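Speaker notes: Keeping track of small items on a white table
Evelien Van Dijk, for the Tavard meeting, July
Running time 25 minutes, questions at the end

Opening

Start with the scope. The talk covers play food and light tableware on a single tabletop: where each item goes, how it gets back there, and how to write the layout down so a second person can reset it. Storage bins and labels were in the Borel talk and are skipped. If anyone asks about washing, refer them to the Borel handout.

Define the three words I use throughout. An item is anything that can be picked up. A host is an item that other items go on or in: a plate, a bowl, a tray. A position is a place on the table, given relative to a host. Say that one twice. Most of the muddle in earlier layout sheets came from mixing positions measured from the table edge with positions measured from a plate.

The table

White top, 855 mm high. Standing work at this height suits most adults for short sessions. Ottar wanted it lower and there is a note on that in the appendix.

White is good for saturated colors. It is less good for pale and translucent ware, which loses its outline under overhead light. Smudges also show, so the top gets wiped before a layout is recorded. Do not get drawn into cleaning products.

Larger things go down first. A monitor stand takes up more table than people allow for, because its foot reaches forward under the screen. Plan the hosts after the stand is in place.

Hosts and loose items

Rule 1. Long items that can roll go on a host. A squeeze bottle laid on its side belongs on a plate or tray wide enough to take most of its length. If the end sticks out over the rim, that is acceptable, but record which way the cap points.

Rule 2. An empty host is still part of the layout. Write "bowl, empty" on the sheet. A blank line gets read as "anything may go here," and by the second reset somebody has put the lemon in it.

Rule 3. Loose items are recorded by their nearest host. "Strawberry, right of blue bowl" is enough. Distances in centimeters were tried and dropped: they took longer to write and the resets came out no closer.

Rule 4. Two hosts of similar color need a second identifier. Size works. Shade does not, as two people will rarely agree on gray-green against teal.

Pause here for the sheet to be passed around.
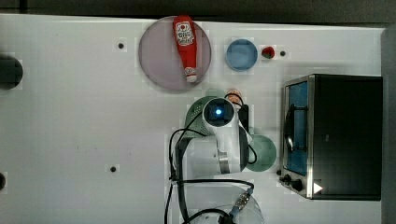
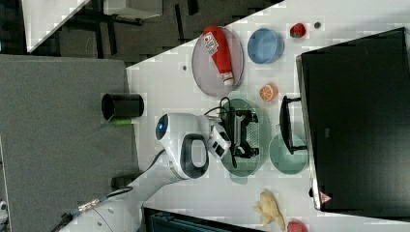
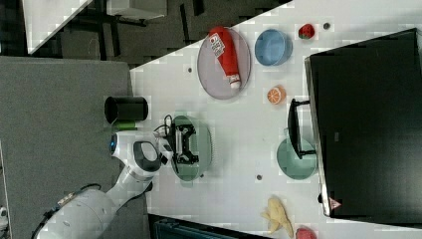 Red bottle on its side, light blue bowl next to it, strawberry past the bowl.

Lotte Wouters disagreed with Rule 1 when she read the draft, and asked that her objection be given in full. Her point was that a bottle on a plate occupies the plate, so a setting with four hosts really has three, and that a bottle should stand upright on the bare table unless its base is too narrow. She also thinks the rule teaches children that the bottle is served like food.

My answer: the first half is correct and the sheet now has a column for occupied hosts. On the second half I have no data. Leave it open and move on.

Reset trial

Two people, Amber Desmet and Princess Quiambao, working from the written sheet only. 52 resets between them. A reset counted as correct when every item was at its host and facing the recorded way.

With the old sheet (edge measurements): 70 percent correct.
With the new sheet (host positions): 91 percent correct.

State the limits. Same table throughout, same item set, and both people had used the old sheet before the new one. Some of the gain will be practice. The errors that remained were mostly orientation: citrus slices put down with the cut face under, and bottle caps pointing the wrong way.

Small round pieces gave little trouble. Translucent plates gave more. Twice one was left out altogether and the omission was missed at the check.

Sheet format

One line per item. Host first, then side, then orientation. No abbreviations. The Smits template can be used if the "distance" column is deleted.

Copies are by the door. Corrections to me before the end of the month.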